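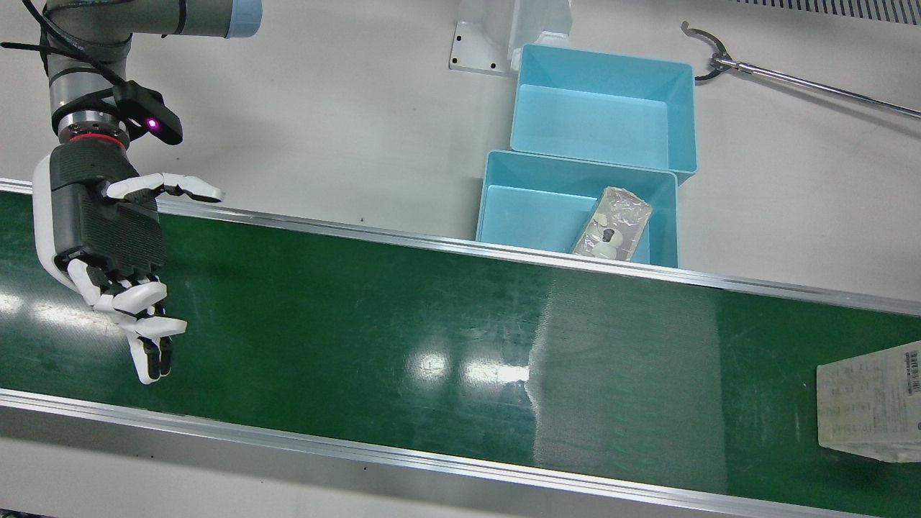 Naslow studio open day, Tuesday. Got there late, missed the coffee, got a lanyard with somebody else's name on it. Fine.

First stop the dubbing rooms. 3 of them, all small, all very quiet. They were halfway through the Zirkero sequel, the songs are staying in the original language and only the dialog gets redone. Good call I think. We heard the same line in four versions and the room voted for the second one. The director had already picked the last.

Then upstairs to music. The Christodoulou score is being mixed there, 17 tracks for a movie that runs 108 minutes, so a lot of songs. Played us one wedding number, loud. People clapped along, badly. No phones allowed in that room so you'll have to beleive me, it's a hit.

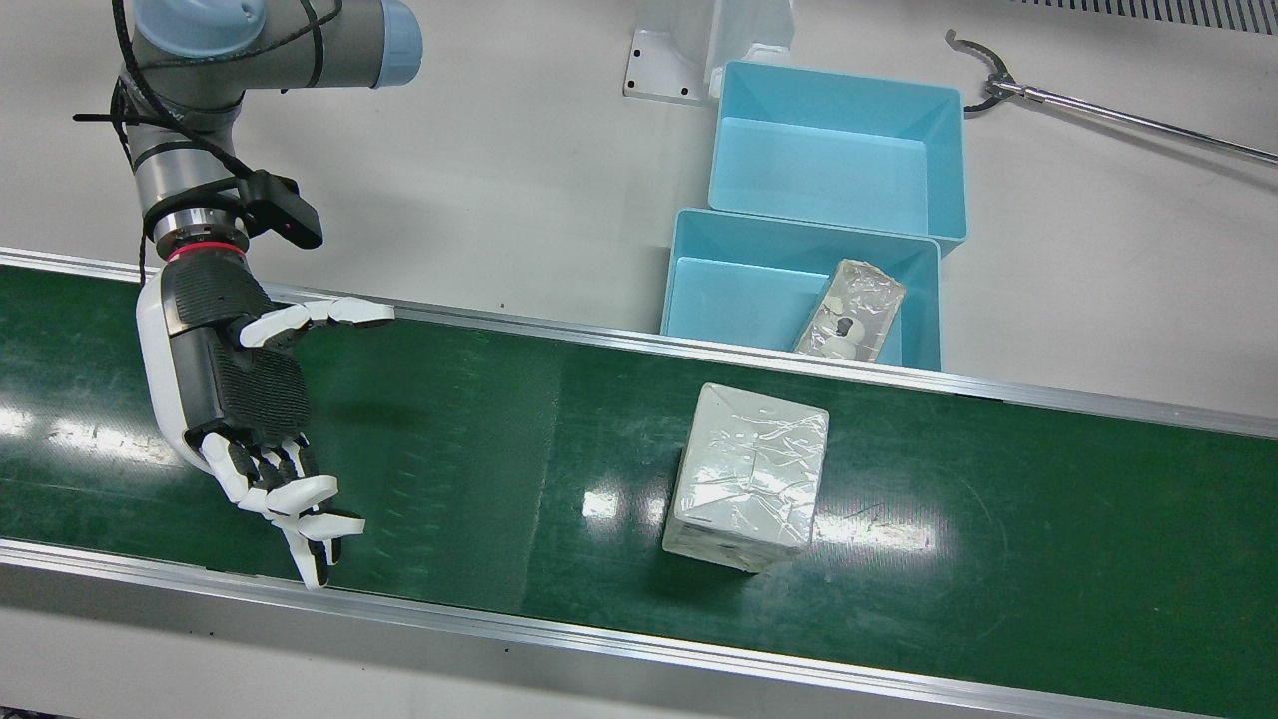

Lunch was rice and something with chickpeas, long line. Talked to a couple who drove in just for the Jirnuvus preview. Worth it? Six minutes of footage, half of it without finished sound. Chase on the rooftops looked great, the comedy bits less so. Release is still "November, hopefully."

Visitor count on the board by the gate said 2,407 when I left. Felt like more in teh parking lot. Next year: go early, wear better shoes, skip the poster signing.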